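Visite de l'atelier de robotique étudiant de Prundcombe

Compte rendu publié le 26 août 2025
Rubrique : Visites

Notre club de robotique, qui se réunit dans les locaux du collège de Rezende, cherchait depuis l'an dernier à voir comment travaille un groupe plus avancé que le nôtre. L'école technique de Prundcombe ouvre son atelier aux associations pendant l'été, sur inscription. Nous y sommes allés avec les élèves du groupe confirmé et deux accompagnateurs, Carol Sedgwick et moi-même.

Le trajet

Nous avons pris le car de la ligne 319, qui passe par Skastcombe et dépose devant l'entrée nord de l'école. Le dernier tronçon est lent à cause des travaux sur le pont. Il faut prévoir de la marge : nous sommes arrivés juste à l'heure, alors que nous étions partis tôt. Le parking visiteurs est petit et la barrière ne s'ouvre qu'avec un code envoyé par courriel la veille.

L'accueil se fait au rez-de-chaussée. On signe un registre, on reçoit un badge en papier et on laisse les sacs dans des casiers. Les manches longues doivent être remontées et les cheveux attachés avant d'entrer dans l'atelier. Un élève en sandales a dû emprunter des chaussures fermées ; l'école en garde quelques paires.

Présentation du cours

Alina Pop, qui encadre le module de manipulation, nous a reçus dans la salle 212. Le module s'adresse aux étudiants de deuxième année et dure un semestre. Les groupes y apprennent d'abord à piloter un bras à la main, puis à enregistrer des mouvements, enfin à écrire un programme qui enchaîne plusieurs gestes. Les quatre premières séances se passent presque entièrement sans bras : lecture de schémas, repères, calcul des angles, arrêt d'urgence.

Chaque groupe choisit un projet dans une liste. Cette année, la liste comprenait le tri de visserie, le pliage de torchons, le rangement d'une étagère de magasin et la mise en place d'un couvert. Le budget de consommables est de 4000 pour l'ensemble de la promotion, pièces de rechange comprises. Les doigts des pinces représentent la plus grosse dépense, car les débutants les font souvent toucher la table.

Nos élèves ont posé beaucoup de questions sur la programmation. La réponse les a un peu surpris : les étudiants passent plus de temps à préparer les objets et à noter leurs essais qu'à écrire du code. Un cahier d'essais est obligatoire et compte dans la note. On y reporte la disposition de départ, le nom du pilote, le résultat et la cause probable en cas d'échec.

Dans l'atelier

L'atelier occupe une grande salle à plafond ouvert, avec les gaines de ventilation apparentes et de longues rampes lumineuses. Plusieurs postes équipés de bras y sont installés. Des étudiants étaient présents malgré les vacances, pour préparer la rencontre inter-écoles de novembre, qui aura lieu à Akamholm.

Akosua Owusu et Abdul-Rahman Nyarko forment l'équipe du projet de rayonnage. Leur sujet consiste à ranger des boîtes de céréales dans un ordre donné, avec deux bras qui travaillent de part et d'autre d'un support. Le règlement de la rencontre impose des emballages du commerce, de tailles différentes, et interdit de les lester. Une boîte vide se déforme quand la pince serre trop ; une boîte pleine glisse si elle ne serre pas assez. L'équipe règle donc la force de serrage pour chaque format.

Le support est un banc en bois clair, à dessus en lattes. L'équipe l'a préféré à une étagère fermée, qui gênait l'approche des pinces par le haut. L'inconvénient est que les boîtes étroites peuvent basculer si on les pose de travers par rapport aux lattes.

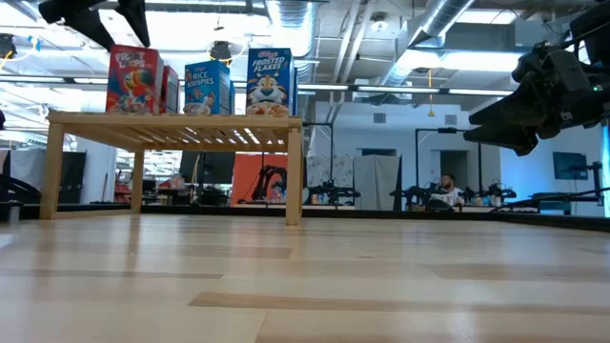
Essais et difficultés

Nous avons assisté à une série d'essais. La boîte bleue de Rice Krispies, plus basse que les autres, oblige à descendre davantage entre ses voisines. La Frosted Flakes est la plus haute et sert de repère à l'équipe pour fixer la hauteur de passage du bras. Lors du premier essai, une boîte a été reposée trop près du bord et l'équipe a arrêté le mouvement. Les deux suivants se sont terminés correctement. Le quatrième a été interrompu pour recaler le banc, qui s'était décalé.

La deuxième difficulté est la lumière. La surface du poste est vernie et les rampes s'y reflètent nettement. Akosua Owusu nous a expliqué que le programme de repérage confond parfois un reflet avec le bord d'un objet. Un tapis mat a été commandé.

Enfin, il faut éviter que les deux bras se croisent. Pour l'instant, l'équipe attribue à chacun une moitié du banc et une seule pince descend à la fois. C'est lent, mais le règlement accorde assez de temps.

Échange avec les étudiants

Après les essais, Lesego Mabaso a montré à nos élèves comment remplir une page du cahier. Ils ont ensuite noté eux-mêmes un essai complet. Plusieurs ont oublié d'indiquer l'orientation des boîtes au départ, ce qui rend l'essai impossible à refaire à l'identique. Nous reprendrons cette méthode au club dès la rentrée, avec un modèle de page simplifié.

Renseignements pratiques

La visite dure une matinée et elle est gratuite. Les groupes sont limités à la capacité de la salle 212, à vérifier au moment de l'inscription. Les photos sont permises dans l'atelier, sans flash. Il n'y a pas de restauration sur place l'été ; nous avons pique-niqué derrière le bâtiment avant de reprendre le car.

Les élèves qui souhaitent suivre la rencontre d'Akamholm peuvent s'inscrire auprès de Carol Sedgwick.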